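Media Regulation and the Public Record
Handout 3: Prior restraint, classification and the printed book

1. Scope

This handout covers the difference between stopping a work before it appears and penalising it afterwards. It should be read before the seminar in March. The Rikau and Restrepo case files are in the course folder and are not reproduced.

2. Terms

Prior restraint is any rule under which a work needs permission before it may be shown or sold. A film board that must issue a certificate is the usual case. Subsequent liability leaves the work free to appear, but the author or seller may be sued or charged later.

Classification sits between the two. In form it only sorts works by age of audience. Where a board may refuse any rating, and unrated works may not be shown, the refusal has the same effect as a ban. 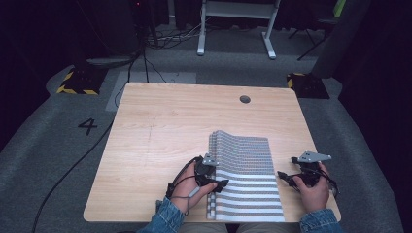 3. Why print and film are treated differently

Three arguments recur in the files. The first is reach: a screening gathers an audience in one room, while a book is read alone. The second is force, meaning the claim that moving pictures persuade more strongly than words. The third is administrative. Film boards were set up when prints were few and easy to hold back, and book imports were left to customs officers with a list.

The first argument is weak once a film can be watched at home. The second is seldom supported by evidence in the decisions themselves — students should check what, if anything, the board cites. 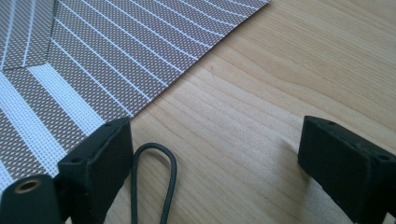 Course notes | Prepared by the module tutor, Media Law and Policy

4. The Polura rules

Under the Polura rules a distributor may appeal within 6 weeks of a refusal. The panel may uphold the decision, order cuts or grant a rating. It need not give reasons. Note the effect of this last point on judicial review: a court asked to test a decision for error has very little to read.

5. Seminar task

Write up to 80 lines comparing Rikau with Restrepo. State which body made each decision, under what power, and whether reasons were given. Bring 2 copies.

Related items
Handout 2: Licensing of newspapers
Handout 4: Defamation and public office
Reading list: the Proner lectures
Seminar timetable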